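Re: dustpan sets for the shared worktables
2 min read

Theerawat Yensuk wrote:
> Does anyone have a strong opinion on dustpans? The one by the
> sink has a cracked lip and leaves a line of crumbs wherever you
> use it. I was going to order 9 of the Fedarik ones.

Dear Theerawat, and hello everyone,

I do have an opinion, I'm afraid, and thank you so much for asking! We went through all this at Urnum last December, when we had sawdust and eraser bits on every table by four o'clock. What I learned is to look at the front lip before anything else. It wants to be flat and straight, so it sits down on the wood and the crumbs go over it instead of under. A deep curved back is nice too – you can tip the pan up to carry it and not lose half of it on the way to the bin.
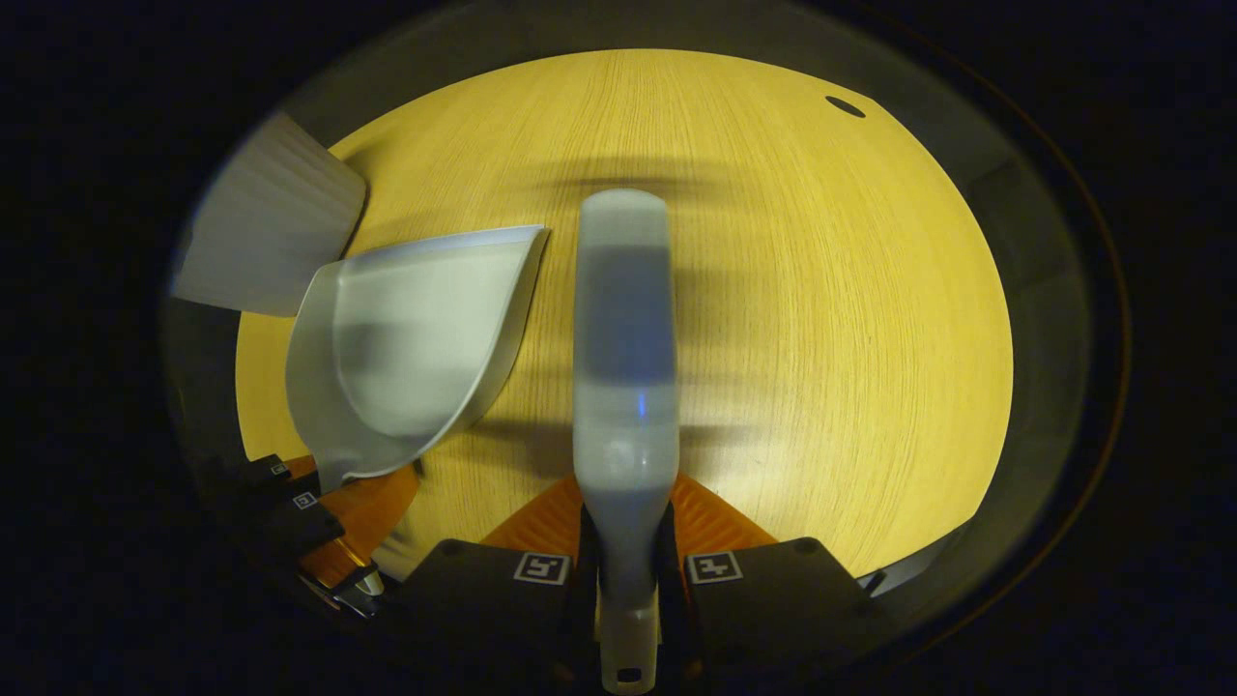

As for the brush, please get one with a hole at the end of the handle. We put up a row of little hooks and hung them all by the door, and the bristles stayed straight for a whole year (the ones left lying in the drawer went flat in a month). I'd also keep a separate pan for the floor, maybe in another color, and never let it near the tables.

I have two spare sets in my hall closet if you'd like to try them before you order – just say when.

Warmly,
Behrouz Tabrizi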